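A mesa de trabalho: uma pequena enciclopédia pessoal

Tempo de leitura: 4 min
171 compartilhamentos · 3 comentários

A mesa de trabalho é um móvel de tampo plano, apoiado em pés ou cavaletes, usado para montar, cortar, escrever ou consertar. Eu sei, é uma definição sem graça, mas tinha que começar por algum lugar! A palavra vem do latim "mensa", e o parente mais próximo é a bancada, geralmente mais alta e mais pesada (na oficina do meu avô, em Doduvari, ninguém fazia essa distinção e a gente almoçava na bancada mesmo).

A altura é o que mais rende discussão. Para escrever sentado, gosto do cotovelo dobrado mais ou menos na linha do tampo.

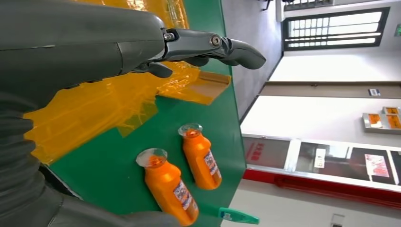 Já para trabalhar em pé, depende muito da tarefa: serviço delicado pede tampo mais alto, perto dos olhos, e serviço de força pede tampo mais baixo, para usar o peso do corpo. Meu amigo Osian Vaughan calçou a dele com 13 revistas velhas e jura que ficou perfeita.

Depois vem a superfície. Madeira maciça aguenta pancada e pode ser lixada de novo; laminado limpa fácil, mas lasca na borda. Tem também quem cubra tudo com uma manta, e o verde é um clássico, herança dos panos de escritório e das mesas de jogo.

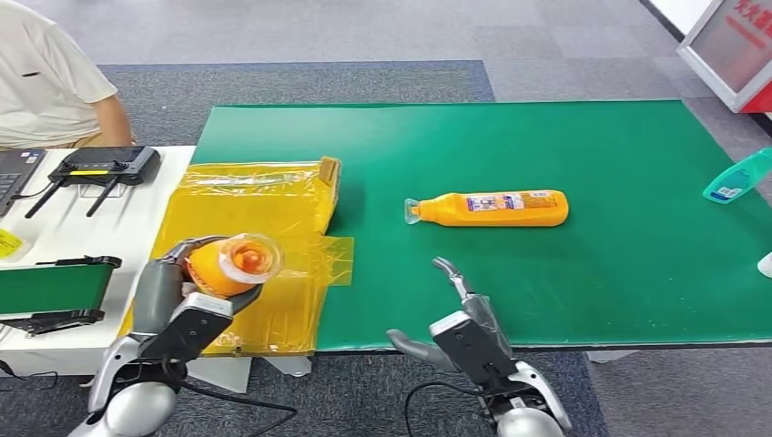

Manta verde sobre o tampo, com uma mesa branca ao lado.

Comprei a minha na Brasent por 425 reais, em maio, e ainda acho que paguei caro. O que me convenceu foi o comprimento, porque vivo abrindo mapas e moldes de costura!

A luz também conta, e muito. Tampo liso devolve o brilho da lâmpada bem na cara da gente, então eu prefiro a luminária de lado, do lado contrário da mão que escreve. 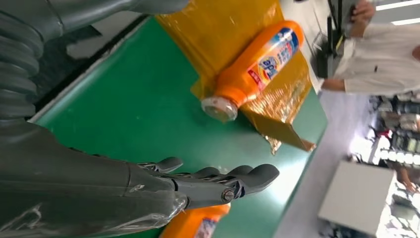

Reflexo de luz em tampo verde liso.

Para limpar, pano úmido e sabão neutro resolvem quase tudo. Na madeira encerada passo só pano seco, e cera nova quando ela começa a ficar opaca.

Comentários (3)

Meirion Beddoe: Faltou falar da mesa de desenho inclinada! Usei uma por anos.

Drikus: a minha bambeia de um pé só, alguma dica?

Morris: Drikus, cola um feltro embaixo do pé mais curto. Aqui funcionou.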